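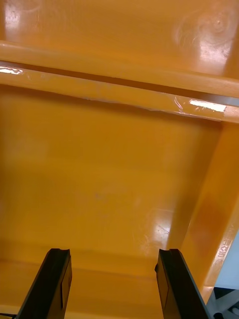

Can a robot do your chores yet?

A few of them, slowly, and usually with a person close by. Robots are getting better at housework and at jobs in shops and warehouses every year, but most of the chores on your list at home are still waiting for you. Sorry!

The chores robots already do

You may have met a robot that vacuums. It's a flat, round machine that rolls across the floor, bumps gently into chair legs and goes back to its charger when it gets tired (well, when its battery runs low). There are robots that mow lawns, too, and big ones that scrub the floors of supermarkets at night.

All of these robots have something in common. They don't have to pick anything up! They roll along and the work happens underneath them. If you leave a sock on the carpet, the vacuum robot will either go around it or try to eat it.

Picking things up is where chores get hard, and it's also where they get really interesting.

What's so tricky about a plastic bin?

Try a little experiment. Find a plastic bin or tub and put a toy in it. Now close your eyes and take the toy out. Easy, right? Your fingers feel the side of the bin, slide down to the bottom, bump into the toy and grab it. You hardly have to think.

Many robot hands have just two stiff fingers that open and close like the ends of a pair of tongs. Lots of them can't feel much at all, so the robot depends on cameras. Some robots even have a camera near the wrist, so they get a close-up view of whatever the fingers are reaching for.

But look at what that camera sees near shiny orange plastic. There's orange on top, orange in the middle and orange down the side, with bright white patches of glare. Which part is close? Which part is far away? You can work it out from the shadows and the long raised ridge. A robot has to learn that those white patches are only light bouncing off the plastic – they aren't paper, or a sticker, or a hole.

Then there are the walls. If the fingers come down a bit too far to one side, they can knock into the plastic before they reach anything. Thin things lying flat in a corner are some of the hardest of all.

How does a robot learn a chore?

Think of how you learned to tie your shoes. Someone showed you, you tried, and it went wrong a lot. Many robots learn in a similar way. A person steers the robot's arm through the job again and again while a computer records every move and every camera picture. Later, the computer searches all those tries for patterns.

At a robot workshop called Ocampo, the team wanted a robot arm to take objects out of a bin and put them on a shelf. They recorded 1,062 practice tries. Then they let the robot work by itself, and out of 727 turns it got 438 right. That's more than half, which made everybody cheer. Would you want it putting away your glasses, though? Maybe wait a bit!

The team also moved a lamp to see what would happen. The glare moved to a new spot, and the robot started missing things it had picked up all morning. So they recorded more practice with the lamp in three different places, and it improved.

Homes are harder than shops

In a warehouse, people can make things easier for a robot. They can use the same bins, keep the lights the same and put the shelves exactly where the robot expects them.

Now think about your bedroom. Is everything in the same place as yesterday? There might be a sweater on the chair, a puzzle piece under the bed and a cat on top of the laundry. A home robot would have to deal with all of it, and be gentle with the cat.

Try it yourself

Put on a pair of thick mittens and pick up a coin from the bottom of a plastic tub, using only your thumb and one finger. Next, try a spoon, then a sock. Which was hardest? Write down your answers and ask a grown-up to have a go – they might be worse at it than you are.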